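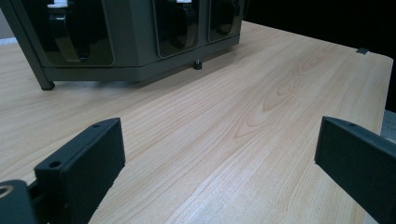

Hutchins Library will extend its opening hours for the summer and add a supervised study room on the second floor, the Ratby Library District announced on 4 Jul 2018. The new schedule applies to all adult and teen services and remains in effect until the start of the school year. The study room has been fitted with light-toned wooden tables, their grain left plainly visible, and seats 35 readers. It may not be reserved by groups.

Under the revised schedule, the library will remain open 4 additional hours each week, with the extra time placed in the evening. The children's room will keep its present hours. Book returns at the Nurness Street entrance will be accepted at any time, as before.

The change follows a survey of cardholders carried out by the district in the spring. Of those who replied, 96 percent asked for later closing times at Hutchins, and a smaller number asked for a quiet area apart from the main reading floor. Requests for longer weekend hours were also received and will be considered with next year's budget.

"Many of our cardholders work during the day and have had very little time to use the building," said Ketill Juhl, director of the district. "The evening hours were the most frequent request, and we are pleased to be able to meet it within our current staffing."

Food is not permitted in the study room. Covered drinks are allowed. Readers under the age of 12 must be accompanied by an adult, and telephone calls should be taken in the stairwell or the lobby. Laptops may be borrowed from the second floor desk for up to two hours with a valid card – the loan may be renewed once if no other reader is waiting.

The Gesach branch is not affected by the new schedule. It will close for two days later in July for work on the roof, and items on hold there will be kept for pickup until it reopens. Fines will not be charged on Gesach items due during the closure.

Printed copies of the schedule are available at the front desk of each branch.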